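Teaching by hand, one shoe at a time

Elis Hughes has spent most of the past year moving a robot arm without touching it. At Plovora, a small firm that trains arms for packing and sorting work, Hughes sits at a pair of hand-held controls and performs a task while the arm follows. The movements are recorded, along with what the cameras see, and a computer model later tries to learn the job from them.

We met at the workshop on Thursday, March 14, 2024, between two recording sessions.

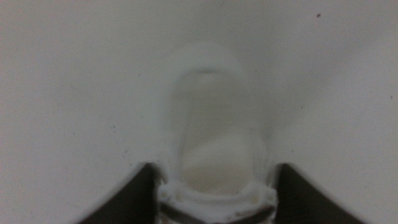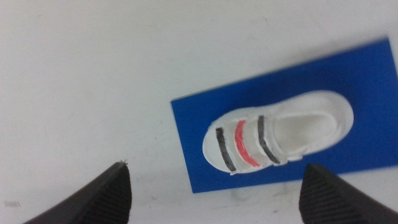
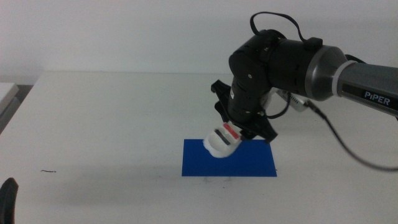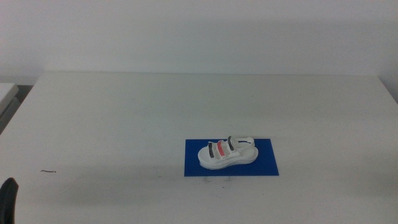
People tend to think the hard part is the programming, Hughes says, when most of the working day goes on doing the same small thing again. The current task is putting a model shoe down on a mat and letting go of it cleanly. "You want something that has a front and a back," Hughes says. "A block is the same whichever way you turn it. With the shoe you've got the toe at one end, and those three straps, black, red, black, so you can tell at once which way it's lying. The model can use that as well, if we give it enough to go on."

Enough, in this case, is 200 good demonstrations for each task. A typical session produces 60. Some are thrown away the same afternoon.

"I'm quite strict," Hughes says. "If I dither over the mat before I let go, that goes in the bin. The model will copy the dithering. We had one batch in August where I'd got into the habit of stopping just before I closed the fingers, only for a moment, and every policy we trained on it stopped in the same place. Sometimes it stayed there."

Hughes came to the job from Gajdoš, a maker of packing machines, where arms were taught by hand in the older sense. An operator took hold of the arm, pushed it to a position, pressed a button and moved on to the next. The machine then ran through those positions in order for as long as the line was open.

"It's a perfectly good way of working if the part is always in the same spot," Hughes says. "I'd still do it like that for plenty of jobs. But move the part by a thumb's width and you're back to the beginning."

Remote control has its own problems. There is no feeling in the controls at Plovora, so the operator has to judge the grip by eye. The view from the wrist helps with the last part of the approach, when the fingers are close to the object, and the fixed view is better for seeing how far the arm is from the table. Hughes looks from one to the other and says it took a few weeks before that stopped being tiring.

"White on white is the worst," Hughes says. "White table, white object, you lose the edge of it. The blue mat was a relief, I can tell you."

Two customers are waiting on the results. Nasitz wants an arm that can set returned goods down facing the right way, and Baltard has asked for something similar with smaller items. Neither has been promised a date. The whole collection now stands at 4,000 demonstrations across all tasks, and Hughes recorded a large share of them.

Does it get dull? "Yes," Hughes says. "I listen to the radio. You can't listen to anything with a story in it, though – I tried, and my hands slowed down at the good bits."

The next task on the list uses two arms at once, one to hold and one to fasten. Hughes has tried it twice so far and dropped the part both times.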